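Getden Course 2, Unit 6: Good Practice in Demonstration Recording
Handout for the October group

6.1 Scope

These notes cover demonstrations of two-handed desk tasks recorded from head height and used later to train a robot policy. They do not cover teleoperation, which has its own handout. The house rules date from 2020 and were revised once, after the Buschmann trials. Where the rules and a task card disagree, follow the card and report the conflict.

6.2 Choice of task

A task card names one object, one starting state and one end state. "Tidy the desk" is not a task. "Close the bag with the tie" is. Soft packaging, ties and thin film are rated difficulty 2 on the Arkell scale — the shape changes with every touch, so no two demonstrations start from the same geometry. Plan 100 accepted demonstrations per card before any training run.

6.3 Hands

Both hands stay in view from first contact to release. Sleeves are pushed back if they cover the wrist. Work at normal speed. Slow, exaggerated motion produces a policy that hesitates at contact.

Do not transfer an object between hands unless the card calls for it. When both hands hold the same small part, such as a tie at the neck of a bag, keep the fingertips visible and the knuckles low. A regrasp is allowed and is labeled as a regrasp. A dropped object ends the demonstration; label it "drop" and keep the file. Failures are useful only if they can be found again.

6.4 Surroundings

Do not clear the desk for every recording. A policy trained on bare surfaces tends to fail among cables and cups. The rule is that background items may vary between sessions and must stay put within one. Large windows are acceptable. Fix the exposure before the first demonstration of a session, and check it again if the light changes.

6.5 Other people

Anyone who may enter the view signs the Kiltetti consent form first. The form covers faces, voices and screens. A refusal means the session moves to another desk.

6.6 Labels

Segment boundaries go at contact and release, with no margin. Use the verbs on the list: reach, grasp, pinch, twist, pull, place, release. "Handle" and "manipulate" were removed from the list — they fit everything.

Fig. 6.1. Two-handed pinch on a bag tie, desk left as found.
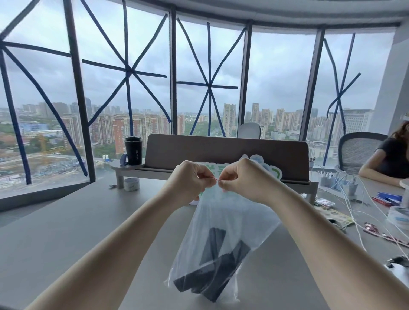 Joscha Brinkmann asks whether a twist that stops halfway and starts again should be labeled as one segment or two, given that the fingers never leave the tie and 6.6 puts boundaries only at contact and release.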